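Filed under: Grantee Updates / Community Meals

Jeleta Supper Program, progress report to the Didance Fund
Period ending December

Quick one this time, sorry, full numbers come with the budget sheet.

Meals served: 434. Up from 212 last period, mostly the Ashour Street site opening for a second evening. Households signed up now 170. Waitlist still open, 52 names on it.

Spending on track except produce. Onions and squash way over. Switched to the Voltulo co-op for dry goods, saves a bit, delivery is slow tho. Will revisit in spring.

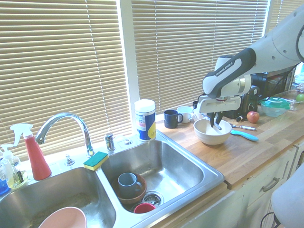 Sink and counter, dishes in the right-hand basin.

Staffing. Tapio Pelkonen took over the evening shift lead and is redoing the rota. Still short one driver for the north route. Ad is up, two replies so far, neither has a clean license. Food safety training done for everyone but the two newest, they're booked in.

Problems: walk-in cooler quit twice. Repair guy says compressor. Quote attached, we'd like to move money from the printing line to cover it, please confirm by email.

Next period: finish the allergy cards, get the north route runing again, start the parent survey. Receipts to follow seperately.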